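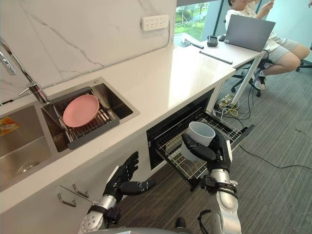

How to Find and Fix a Slow Drain in a Double Kitchen Sink

Applies to: two-basin sinks that share one trap. Single sinks can skip the section on the crossover arm.
Skill level: basic
Time: one to two hours, longer if the trap arm is corroded

A double sink drains through two tailpieces that join ahead of a single P-trap. Most slow drains are caused by buildup in one of four places: the strainer, the tee where the two sides join, the trap, or the trap arm inside the wall. The procedure starts at the top and works down, so stop when the flow returns to normal.

Tools and materials

Bucket, at least 2 gallons
Slip-joint pliers
Flat rubber plunger (not the flanged toilet type)
Hand auger, 1/4 inch cable, 25 feet
Bottle brush
Replacement slip-joint washers, 1-1/2 inch
Flashlight and rags
Safety glasses and gloves

Do not start this job if a chemical drain cleaner has been used in the past day. Flush with plenty of cold water first, and treat anything that comes out of the trap as caustic.

Step 1. Test each side separately

Close one basin with a stopper and run the faucet into the other at full flow for two minutes. Repeat for the other side. Read the result as follows.

One side slow, the other normal: the blockage is above the tee, in that side's strainer or tailpiece.
Both sides slow: the blockage is in the trap or beyond it.
Water rises in the second basin when the first one drains: the blockage is past the tee. Leave the second basin unstoppered to check for this.

If a bathroom or laundry drain in the house is slow as well, the problem is in the branch or main line and this page will not help.

Step 2. Clean the strainer

Lift out the basket and look down the opening with the flashlight. Grease collects on the underside of the crossbars. Work it loose with the bottle brush and dish soap, then flush with hot tap water. Do not pour boiling water into a sink with PVC drain pipe.

Step 3. Plunge

Stopper one basin and have someone hold the stopper down firmly. If there is a dishwasher, clamp its drain hose where it connects to the tailpiece or disposal. Put 3 inches of water in the open basin, seat the plunger over the drain, and give it fifteen short strokes. Lift the plunger and watch the level. Three rounds is enough. If nothing changes, go to the trap.

Step 4. Remove the trap

Put the bucket under the trap. Loosen the slip nut at the tailpiece end, then the one at the wall end. Plastic nuts should turn by hand after the first quarter turn. Chrome-plated brass nuts may need pliers; wrap the jaws with a rag. Lower the trap and empty it into the bucket. Do not rinse it in the sink you have just disconnected.

Clean the trap with the brush and check the inside of the bend. Replace it if the wall is pitted or thin. A plastic trap costs less than a brass one and seals just as well on a straight alignment.

Step 5. Check the crossover arm

The crossover is the horizontal tube that carries one basin over to the tee. It must slope down toward the tee at 1/4 inch per foot. A level or back-pitched arm holds water and fills with sediment, and cleaning it gives only temporary relief. Inside the tee there may be a molded baffle that directs flow downward. Food scraps catch on it, so clear both sides.

Step 6. Auger the wall

Feed the cable into the trap arm by hand until it stops, then leave 6 inches exposed and tighten the setscrew. Crank clockwise with light forward pressure. A soft, springy stop is usually a clog. A hard stop is usually a fitting, so back off a little and turn again. Pull the cable out slowly and wipe it as it comes.

Step 7. Reassemble and test

Install new washers with the beveled face toward the nut's threads. Start every nut by hand before tightening any of them. Hand-tight plus a quarter turn is sufficient for plastic.

Fill both basins halfway and release both stoppers together. Run a dry paper towel around each joint while the water is moving. Leave a sheet of newspaper under the trap overnight and check it for spots.

Notes

Girish Nigam wrote in to point out that some older houses use a drum trap. These have a removable lid, often seized, and are best replaced by a plumber.

Enzyme cleaners help keep a clear pipe clear. They do little against a full blockage.

Last revised November 30, 2022. Step 5 corrected by Sadia Awan.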